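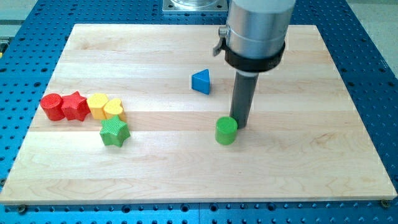 Okay, hi. Can people hear me at the back? (Wait for nod. Don't start until somebody nods, last time I did four minutes to the front row.)

I'm Randi Rustad, I build things in the Brarka workshop, mostly badly and then a second time less badly. Tonight is about Flivance, the arm project, and mostly about pushing. I had planned a talk on grippers and I threw it out in April, so if you came for grippers, sorry, there are snacks.

Start with the question people ask me at the bench: why a stick? Why would you take a perfectly good robot arm and put a stick on the end of it?

Because I wanted to find out how much you can do with one point of contact! You do it all the time. You slide a mug out of the way with one finger, you herd crumbs, you nudge the phone back from the edge of the counter. No grabbing involved. And a rod can't drop anything and it can't pinch anybody, and when I bend one I make another one.

(Pause here, let them look at the picture, drink water.)

The job is sorting. Push the blocks into groups, by color or by shape or just "get everything over to the left." Sounds like nothing. I thought it would take me two weekends.

THE BOARD. This is my favorite part so I'm going to go on a bit, cut me off if I'm still here at ten past. The first surface was the table itself, and the table is full of holes. Lovely for bolting things down, awful for sliding a small block across, because every edge finds a hole and tips. So I glued up three planks of maple, edge to edge, and bolted the board down near the corners. Hand planed it, then sanded, then three thin coats of finish with a rub down between them. I got a ridge on one of the glue lines that I could hardly feel with a fingertip and the blocks felt it every single time. They'd come up to the line and turn. I chased that in the code for an entire evening before I ran a scraper over it.

Lesson, and I'll say it twice: check the wood first. Check the wood first.

THE BLOCKS. Cylinders, stars, a heart, a pentagon, a triangle. All with that crosshatch texture, which I left on. I tried sanding one smooth and the rod skated right off the side of it. A bit of tooth helps.

Ask the room: which one do you think is hardest? (Most people say the star. Let them.)

For me it's the cylinder. A star has places for the rod to sit. You get the tip into the notch between two points and it more or less steers itself. A cylinder gives you nothing, you're pushing round against round, and if you're a hair off center it slips away around the tip and now you're on the wrong side of it and you have to go all the way around. The heart is second worst, it depends so much on which side you come in from. The triangle is a sweetheart if you push on a flat and a brat if you push on a corner.

THE CODE. Keep this short, the code people can find me afterward. The arm picks a block, works out which side to get behind, lowers the rod, pushes a little, looks again. Push a little, look again. My first version pushed the whole way in one go with its eyes shut, more or less, and I ran it 100 times and wrote down 45 good ones. The small-pushes version got 82 out of the same 100. Slower, much slower, you can eat a sandwich. I don't care, I like watching it.

(If someone asks what counts as good: block ends up touching its group, nothing off the board. I was strict.)

Things I got wrong, quickly. I had the rod height too low and it plowed a line in the finish, which I've since sanded out and am still sad about. I had the lamp right over the board and the shine off the maple fooled the vision into seeing a block that wasn't there, and the arm spent ages politely pushing at a reflection. Moved the lamp. And I mounted the rod with tape for longer than I'd like to admit before I switched to a proper clamp collar. Get the collar. Please get the collar.

The log is at 698 pushes now, all in a spreadsheet called Urkura (named at one in the morning, don't ask) and you're welcome to a copy.

Next: crowded groups. Adding a block to a cluster without knocking the cluster apart, which it's still bad at. It gets to the group and shoves like somebody boarding a bus. I have an idea about slowing down for the last bit and I'll try it this month.

Questions. Repeat the question into the mic before answering!! Then hand over to the Theodorakopoulos people for the lathe demo, and remind everybody to take safety glasses from the box by the door.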